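Where does shower water come from?

You turn a tap and water comes out. It has made a long trip to reach you, and most of that trip is hidden under roads, fields and floors. This page follows the water from the hills to your bathroom, and then down the plughole.

It starts as rain

Rain falls on high ground and runs downhill into streams. Some of it sinks into the soil and soaks down into the rock below. The streams join up into rivers. In many places people have built a dam across a valley so that the river fills it up and makes a lake. A lake made like this is called a reservoir.

The reservoir at Hollum is 381 metres above the sea. It fills up most in the winter. By the end of December it is often full to the top, and extra water spills over the dam and carries on down the river.

Getting it clean

Water in a reservoir is not ready to drink. It has mud, bits of leaf and tiny living things in it, and some of those could make you ill. So it goes to a treatment works first.

At the works, the water passes through a screen, like a giant sieve, which stops twigs and weed. Next, something is added that makes the small bits of dirt stick together in clumps. The clumps are heavy, so they sink to the bottom of a tank. The water on top is let through a deep bed of sand, and the sand catches what is left. Last of all, a very small amount of chlorine is put in to kill germs.

Under the ground

Clean water leaves the works in wide pipes called mains. From Hollum, the main runs 8 kilometres to the town of Stukenis. It gets narrower as it goes, splitting again and again like the branches of a tree. The thinnest branch is the one that goes into a house.

The water is moving because it is being pushed. This push is called pressure. If the reservoir is higher than the town, the weight of the water does a lot of the pushing. If the town is on a hill, pumps have to help.

The last part of the trip

Inside the house the pipe splits once more. One branch carries cold water straight to the taps. Another goes to a boiler or a tank, where the water is heated. At the shower, hot and cold are mixed together, and the mixed water goes up a bendy hose to the shower head.

A shower head is full of small holes. The water has to squeeze through them, so it comes out in fast, thin jets. Every joint on the way has to be tight, or water will drip out of it.

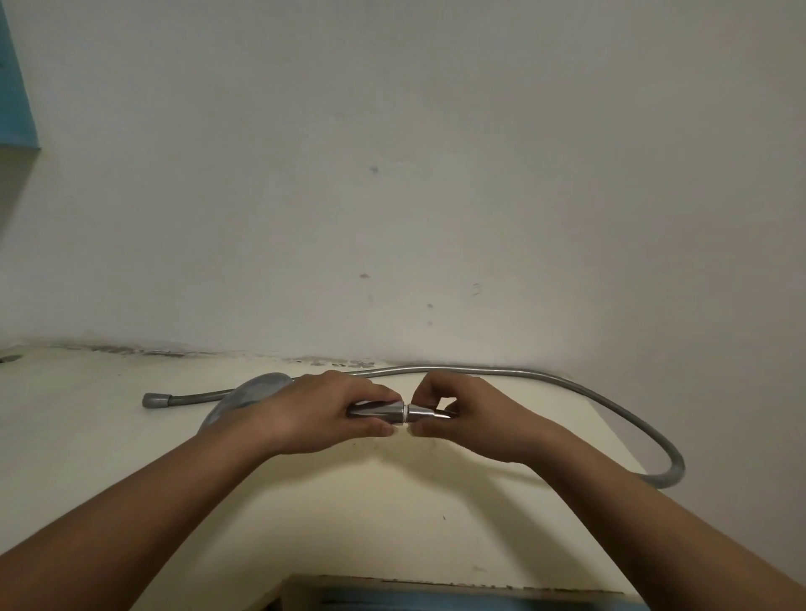

What is limescale?

Rainwater that has soaked through chalk or limestone picks up a little of the rock. We call this hard water. When hard water dries, it leaves the rock behind as a white crust called limescale. It can block the holes in a shower head. Vinegar dissolves it, so a grown-up may unscrew the head and leave it to soak.

Water that has run over harder rock, such as granite, picks up very little. We call this soft water. Soap makes lots of bubbles in soft water and fewer in hard water.

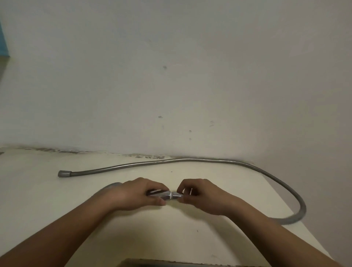 A shower hose bends easily, so the water can follow it round a curve.

How much do we use?

Some showers use more water than others. A big bath can take 300 litres if you fill it right up, though most baths are smaller than that. A short shower usually uses less than a bath, but a long one with a powerful pump can use more.

Heating the water takes energy too - often more than any other job in the bathroom. A shorter shower saves both.

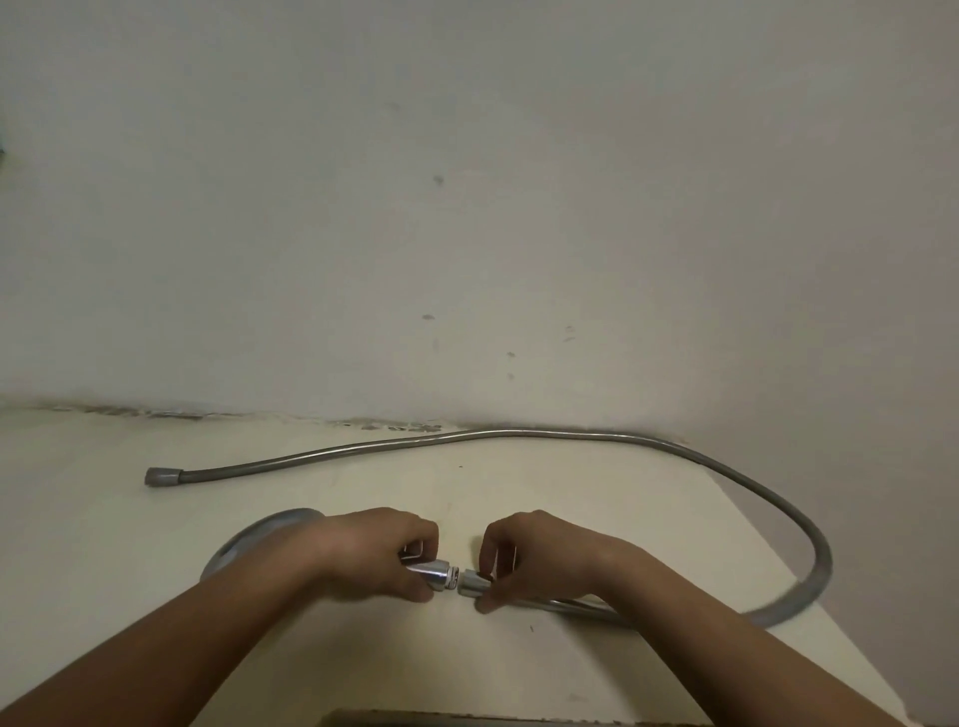

Some shower heads are made to use less. They mix air into the water, so the jets still feel strong even though less water is coming through.

Down the plughole

Used water is called waste water. It goes down the plughole and round a bend in the pipe. A little water always stays in the bend and stops smells coming back up. Then it flows into the sewer, which takes it to another kind of works to be cleaned again. After that it is let out into a river, and the river takes it to the sea.

The sun warms the sea, some of the water rises into the air, and clouds form. Sooner or later it rains on the hills again.

Words to know

Main: a large pipe that carries water under the ground.
Pressure: how hard the water is being pushed.
Reservoir: a lake where water is stored.
Sewer: a pipe that carries waste water away.

Page last checked: Sat 29 July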